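Cahier d'atelier, 14 octobre 2023

Repris ce matin la question des plateaux-repas pour la salle de pause, que je traîne depuis février et que j'avais promis à Leire Alcaraz de régler avant l'hiver. J'aime bien ce petit chantier, je l'avoue, il me repose des devis. L'idée reste la même : un plateau noir peu profond, à rebord, avec des compartiments, pour que chacun trouve son goûter et ses affaires sans fouiller dans les tiroirs.
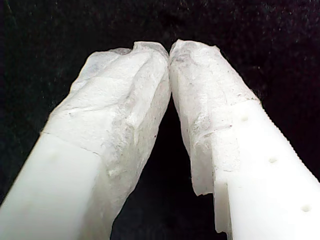
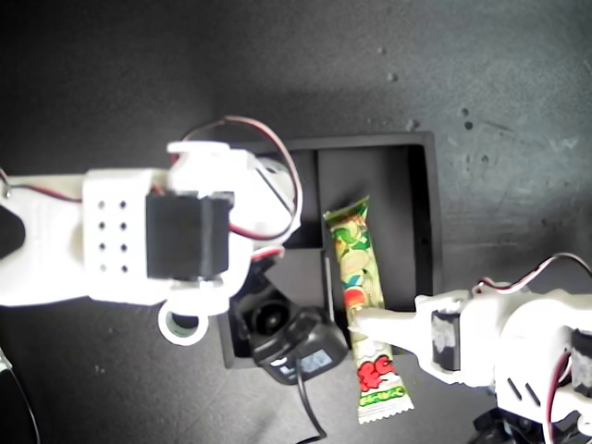 Sur la deuxième vue, le sachet vert et l'appareil noir sont ensemble dans le plateau. La cloison est mince, et je la garderais volontiers ainsi, car une cloison épaisse mange de la place et rend le coin pénible à essuyer (souvenir ému des miettes de biscuits du modèle Fultamby !). Par contre, le noir sur le plan de travail gris foncé, je ne suis plus si sûr, on cherche le bord des yeux.

Chiyo Hattori trouve que j'ai tort pour la couleur et qu'un plateau clair sera taché en une semaine. Elle voudrait surtout qu'on sépare pour de bon le grignotage et l'électronique, quitte à prendre deux plateaux plus petits, et elle rappelle que les sachets entamés finissent toujours par se vider dans les coins. Sur ce point je lui donne raison, et je le note avant de l'oublier.

À faire : demander à Wirnov le prix pour 60 pièces et pour 200, en réclamer 4 en gris clair pour essai, et passer un coup de chiffon sur le plan de travail.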